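Dellirville cold-water pledge leaves bills where they were

The town of Dellirville says its cold-water laundry pledge is a success. The numbers it put out in July are thinner than the headline.

Of 817 households that signed up, 438 sent in the final form. The town's press note says those homes "cut energy use at the washer," but it gives no meter readings, only what people said they did. The other homes are left out of the count altogether.

Somitby, the local detergent maker that paid for the flyers, also handed out free bottles of its cold-wash soap. It has called the results proof that hot water is a thing of the past. That is a big claim to hang on a form with four boxes to tick. 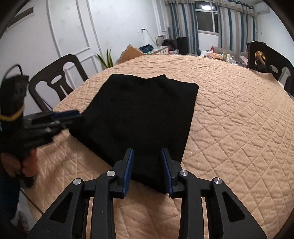 Did anyone's bill go down?

The town can't say. Its form never asked for a bill, and the utility, Hurel, was not part of the project.

Shewit Woldegiorgis, who rents on Soler Street and signed up in the first week, said she switched to cold for everything but towels. Her bill for the last full month was 36 cents lower than the one before - less than she would expect from turning off a porch light.

"I don't mind doing it," she said. "I mind being told I saved a bundle."

The town plans a second round in the fall, with nearly the same form. A spokesman said adding a line for the power bill was "under discussion." Sign-up opens at 9 a.m. on the town website, and Somitby is paying for the flyers again.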